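The long road back for the returnable cup

Skallberg has one main street, a harbour and a ferry that runs all year. In summer the day visitors come off the boat, walk up the hill and buy coffee. By mid-afternoon the bins along the quay used to be full, mostly with cups.

The town began its deposit scheme in January. A customer pays a small sum on top of the price of the drink and gets it back when the cup is returned to any of the 11 cafés and kiosks taking part. The cups are washed in the kitchen of the old school and sent out again the next morning.

Ritva Koskela runs the washing. She had worked in school catering for most of her life and knew the building, the drains and the dishwasher.

"The washing is easy," she says. "Drying takes longer than people think. If you stack them damp they smell, and then the café sends them back."

Her first month was spent on racks. The ones that came with the dishwasher were made for plates, and light cups flipped over in the spray. She tried netting, then a second rack laid on top and tied down with string. The racks she uses now have a hinged lid and were made by Kiiskinen, a metalworking shop two streets away.
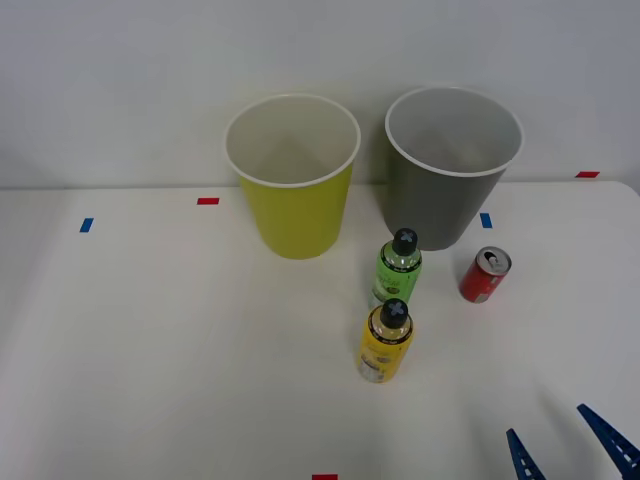

Paying back the deposit caused more trouble than anyone had planned for. At first it was cash only, and the kiosks ran short of coins on busy days. Some customers gave up and left their cups on the counter. Others left them on walls and benches, where children collected them and took them in for the money. The cafés were happy enough with that. The children were quick and knew every bench in town.

The scheme now runs on a ticket system called Stinorex. Each café scans the cup in and the deposit goes back to the customer's card or comes off the next drink. Cash is still paid to those who ask for it, and plenty do, older residents in particular.

Not every business joined. Grurnatero, the bakery by the ferry ramp, still sells its coffee in paper. Rasmus Laur, who owns it, says his customers have a few minutes before the boat leaves and will be on the other side of the water when they finish their drink.

"Where are they going to return it?" he asks. "The ferry doesn't take them. If the ferry took them I would join tomorrow."

The ferry company has been asked. It has agreed to a collection crate on the car deck for one season, to be emptied by the scheme's own staff. Laur wants to see the crate in place before he changes anything, and he has paper cups in the storeroom to use up first.

Paper is harder to deal with than it looks. Most paper cups have a thin plastic lining, which keeps the drink in but makes the cup difficult to recycle with newspapers and cardboard. A mill that handles ordinary waste paper may refuse them, and a cup with coffee left in the bottom can spoil the clean paper around it. In Skallberg they go in with the general rubbish. Cans and bottles have had a deposit for years and are taken back at the grocer's, where the machine stands just inside the door.

Losses are the other worry. The scheme started with 522 cups and has bought up to 200 more to replace those that did not come back. Koskela thinks most of the missing ones are in summer cottages, used as toothbrush mugs or for paint. She has seen one with tomato seedlings in it. A lost cup is paid for by its deposit, more or less, but a new order takes weeks to arrive and the scheme has to guess in spring what it will need in August.

She keeps a shelf for cups that have been scratched or stained. Some can be saved with soda and a soak overnight. The rest go to the school, which uses them for mixing paint.

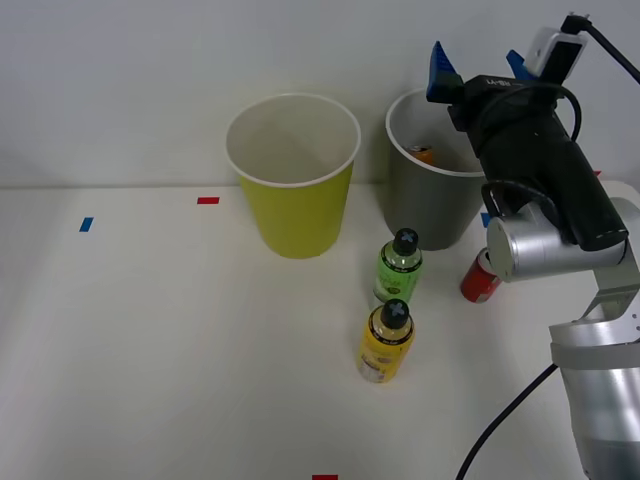
What it costs to run

The cafés pay a small fee for each clean cup delivered, set slightly above what they used to pay for a disposable one with a lid. The town covers the water, the electricity and the use of the kitchen. Wages are the largest cost by far. There are 2 people on the washing rota in winter and more when the ferry is full.

The present agreement with the town has to be renewed before next winter. Koskela has asked for a drying cabinet and a second sink. The cabinet has been approved. The sink would mean moving a wall, and she is still waiting for an answer on that.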